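The Arm in the Back Room

By the time I got to the workshop on Karaca Street, Cecilia Asante had already been there for three hours, and the kettle had boiled so many times that the window over the sink was fogged. She waved me in with a screwdriver, told me to mind the extension cord, and went straight back to what she'd been saying to the machine on her bench. I think it was "a little lower, sweetheart." She talks to it the way other people talk to a dog that is trying its best.

The machine is called Prarari, a name her niece came up with at the dinner table and which stuck before anybody could object. It's a robot arm with a two-finger gripper and a small camera down at the wrist, and Cecilia has been building it, rebuilding it and now and then swearing at it for two years. The first version lived in her laundry room. When it got too big to share a shelf with the detergent, she moved it to Nusorance, a shared workshop that takes up the ground floor of an old upholstery business and still has a faint smell of glue and horsehair on damp days. Members pay 46 dollars a month, which gets you a bench, a locker, the use of the drill press, and more advice than you asked for.

What she wants from Prarari is very plain. The workshop takes in old office desktops, gets them running again and passes them on to families who need one. It's satisfying work, but it's hard on the hands, and Cecilia, who fixed sewing machines for most of her life, has arthritis in both thumbs. Memory she can still manage. Processors are another matter. They're small and flat, there's not much of an edge to hold, and the contacts they go down onto are so fine that one fumble can finish off a board that was otherwise perfectly good.

"I did it myself last winter," she told me, pouring tea into a mug with no handle. "Dropped one corner first. I heard it, or I thought I heard it, and I had to go and stand outside for a minute."

So the arm got the processor job. She started it off on squares of cardboard, then on dead chips from the scrap drawer, and this past December she let it near a real board for the first time. She had baked for the occasion. The attempt was called off after a power strip gave out, and everyone ate the cake anyway.

I had pictured something fast and sure of itself, I suppose from seeing too many car commercials. Prarari is neither. It creeps. It comes down toward the bench a hair at a time, stops while Cecilia leans in to look at her laptop, then creeps again. The whole wrist is about the size of a soup can, and in a desktop case, with its wires and rails and tall parts crowding in, even a soup can is a lot to steer. She watches through the wrist camera more than she watches the arm itself, with her glasses pushed up on her forehead and her nose nearly on the screen. 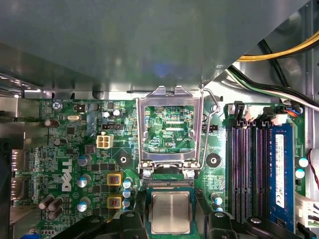 Vol. 6, No. 3 | Page 106

The Dell is one of a batch that came from a dentist's office. With the metal loop that clamps the processor standing straight up and its little lever out of the way, there's a clear path to the socket, and the chip sits between the two black fingers just short of it. I found I was holding my breath. Cecilia wasn't. She was explaining to me, quite calmly, that the fingers had been her biggest headache.

Her first pair were too soft and let the chip tilt. The next were hard enough, but so slick that she spent a whole evening on her knees with a flashlight, looking under the bench. She made pair after pair, filing them down at the kitchen table while the radio was on, and she keeps the rejects in a cookie tin that she'll happily open for you if you show the smallest interest. (I showed quite a lot, and we lost most of an hour.)

The software side came harder to her. She'd never written a program before she retired, and she learned from library books and from the Vevau group, a handful of hobbyists who trade code and complaints by email. She still keeps her notes on paper, in a ledger, with the date down the margin. I asked if I could copy out a page, and she let me pick one:

"Feb 27, 2025. Slower on the way down. Check the lever is all the way back BEFORE starting. Buy milk."

There are things she hasn't worked out yet. Prarari doesn't care for shiny surfaces, and a lid that catches the window light can throw off its aim, so she hangs a bath towel over the glass on bright afternoons. It can't close the clamp, either. That part she does herself, with the heel of her hand, and she says she'd be a bit sorry to give it up.

Other members drift over while she works. A man from the woodworking side wanted to know if it could sand chair legs, and she told him to come back when he'd swept up from the last time. She has had an offer or two to help her sell the design, and she's thought about it, but she would have to draw it all up properly, and she'd sooner spend the time on the next pair of fingers. She already had them sketched on the back of an envelope, and before I left she was hunting through the drawer for a finer file.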